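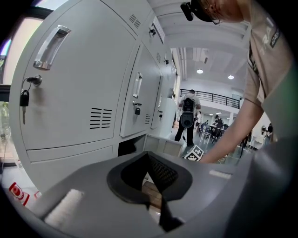
Section 4: Side-by-side trial of two hand-held grippers

By Najwa Moussa
Sunday, February 9, 2020

This section covers comparing the Zastari and the Wouters hand-helds on the same task, with the same operator, on the same afternoon. If you have only one gripper, skip to Section 5 and enjoy your simpler life. Calibration of the individual units is in Section 3 and must be finished before you start. "Mostly finished" has its own entry in the troubleshooting table.

The reference task is locker doors. They have recessed pulls, small locks and thin seams, they come in identical rows, and any building with staff in it will have some. Do not substitute a kitchen cupboard. The Onummont scoring sheet assumes a flat metal door and gets peculiar when it meets a hinge with a spring in it.

4.1 Before you begin

1. Pick a bank of lockers and get permission from whoever holds the keys. Get it in writing. "She'll be right" has not yet been accepted by a facilities manager.

2. Choose three doors and write their positions on the scoring sheet, counting from the window end if there is one. Use these three doors for the entire trial, for both grippers.

3. Charge both units to full. The Zastari shows a steady light when charged. The Wouters shows a steady light when charged, and also when it has crashed. Press its side button once to find out which.

4. Mark a start line on the floor 900 mm from the locker face. Masking tape is fine. Remove it afterwards.

5. Open the Zillberg recorder, create a new session, and enter the operator's name the same way you entered it last time. The recorder believes that "N. Moussa", "Najwa" and "najwa m" are three separate people with very different skill levels.

CAUTION: Do not practise on locks you have no key for. If the lock takes a key, keep the key within reach of the operator for the whole session.

4.2 Markers and lighting

6. Check that each marker matches the ID printed in the unit's case. Swapped markers give a perfectly smooth, perfectly confident trajectory for the wrong gripper.

7. Clean the marker faces with a dry cloth. Fingerprints are tolerated. Glossy tape over the pattern is not, however neatly you applied it.

8. If a loose marker is being used as the floor origin, set it where the operator will not kneel on it, then record ten seconds with everything still. A floor marker that moves at any point ends the run. Re-record from step 7.

9. Look at the lighting from the operator's position, crouched as well as standing. A big window at one end of a row of pale doors will push the exposure around every time the wrist turns. Lock the exposure in the recorder while facing the doors. If you lock it while facing the window, you will have a very fine recording of some trees.

NOTE: The default exposure value is 541. It was chosen in our old room, which had no windows and not much else going for it. Treat it as a place to start.

4.3 Fitting the head camera

10. Fit the head camera snugly. It can be clipped to a cap or worn on its own strap. Whichever you choose, keep it for both grippers.

11. Ask the operator to look at their own hands, then at the top row of doors, then at the floor. Both hands should stay in view for the first. Adjust and repeat.

12. Tuck in any loose cable. If someone else in the room is wearing a pack with a cable hanging off it, agree on who walks where before recording. This takes half a minute and saves a conversation with the accountant.

4.4 Running the comparison

13. Put one gripper in each hand. Start with the Zastari in the right hand and the Wouters in the left, both pointed at the lockers, both behind the tape.

14. Hold still for three seconds and wait for the recorder to report both units. It will beep twice. If it beeps once, one unit is missing, and the recorder considers it impolite to say which.

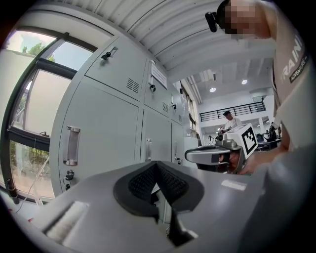

15. Bring the right-hand unit forward until its tip is level with the pull on the first door. Keep the other unit low and to one side. The common mistake at this stage is to let one gripper drift in front of the other's camera, so that half the session consists of the two of them admiring each other.

16. Touch the pull, withdraw, return to the tape. Repeat on doors two and three. Work at the pace you would use to put your own lunch away.

17. Swap hands and run the same three doors again.

18. Continue until the sheet is full. A complete trial is 162 touches for each gripper. Take a break whenever your shoulder suggests one; it will suggest one before your pride does.

19. For lower doors, crouch or kneel, and bring the gripper down with you. Reaching down from standing height tilts the wrist past the limit in Section 3 and the run is thrown out, sometimes with a message and sometimes without.

CAUTION: Keep fingers clear of the gap between door and frame. Neither gripper will warn you, and neither will the door.

4.5 Background people

Lobbies and halls have people in them. They sit at tables, they wander up the aisle, they stop and watch. The recorder ignores anyone beyond two metres. Inside that distance, pause, smile, and wait. Put up the notice from the back of this manual and blur faces on export (File, Export, Blur; the box is unticked by default, for reasons lost to us).

4.6 Reading the result

20. Export both sessions and open them in the Onummont viewer. Line them up on the three-second hold from step 14.

21. Compare three rows only: missed touches, tracking dropouts and time per door. The viewer offers dozens more, including one called "grace". We have asked. They are very proud of it.

22. If dropouts differ between left hand and right hand on the same gripper, suspect the operator's sleeve or the window before you suspect the gripper.

23. If you see error 774, the clocks have drifted apart. Restart both units, sit them side by side until they agree, and run the trial again from step 13. Editing the timestamps by hand has been tried. It is how we got the second edition of this manual.

24. Write down which unit you preferred before you look at the numbers, and attach the note to the scoring sheet. My own notes have favoured the Wouters for comfort and the Zastari for everything I had to do after lunch.

25. Peel up the tape, collect the floor marker, return the keys. Storage and charging are covered in Section 6.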